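Section 6: Finishing and looking after your Hamham worktop or table

Read this section before you open the oil. The timber has been sanded at our Garnby workshop but has no finish on it. It must be oiled within 10 days of unpacking.

6.1 Before you start

You will need:
Hamham hard oil (one tin is supplied)
Two lint-free cotton cloths
A fine sanding pad, 240 grit
A pair of nitrile gloves
A metal bucket with water in it

The room should be between 15 and 25 degrees and free of dust. Do not oil in direct sunlight or with underfloor heating switched on.

CAUTION: Cloths soaked in oil can catch fire on their own. Put used cloths in the bucket of water straight away, then lay them flat outdoors to dry before you throw them out.

6.2 First coat

1. Turn the top over and start with the underside. Both faces must be oiled or the timber may cup.
2. Wipe off all dust with a dry cloth.
3. Stir the oil for two minutes. Do not shake the tin.
4. Pour a small amount on to the timber and spread it along the grain with a cloth.
5. Leave for 10 minutes. If dry patches show, add a little more oil to them.
6. Wipe off everything left on the surface. It should not feel tacky.
7. Wait 6 hours, then turn the top and repeat on the upper face.

Note: End grain drinks more oil than the faces. Go over the ends and any sink cut-outs at least twice.

6.3 Second and third coats

1. Rub the surface lightly with the sanding pad, along the grain only.
2. Wipe off the dust.
3. Apply the oil as before, but use half as much.
4. Leave overnight before the next coat.

Tops sold under the Pant name come in a softer timber and need a fourth coat. Soscombe tops do not.

6.4 Colour

Oil darkens timber and brings out the grain. Pale streaks are natural and will not take up colour at the same rate as the rest - this is not a fault. Try the oil on the underside first if you are unsure.

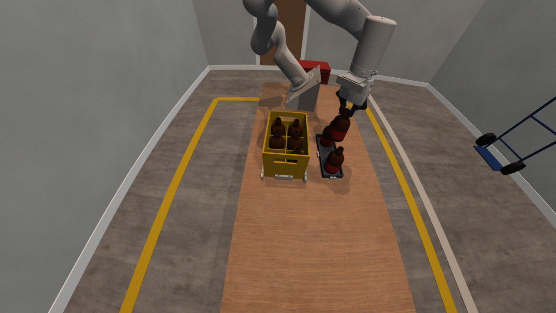
Fig. 6.4 Long table top in a warm orange-brown tone. Lighter streaks show faintly in the grain.

6.5 Daily use

The surface can be used lightly after two days. Keep water off it for a full week, and do not cover it with a cloth or plastic sheet in that time.

Wipe up spills as they happen. Clean with a damp cloth and a drop of mild soap, then dry. Never use bleach, scouring powder or a steam cleaner. Put a trivet under hot pans.

Re-oil once a year, or sooner if drops of water no longer bead on the surface. September is a good time, before the heating goes on.

For replacement tins, write to Kanchan Uniyal at the Garnby parts desk and quote the number stamped on the underside of your top.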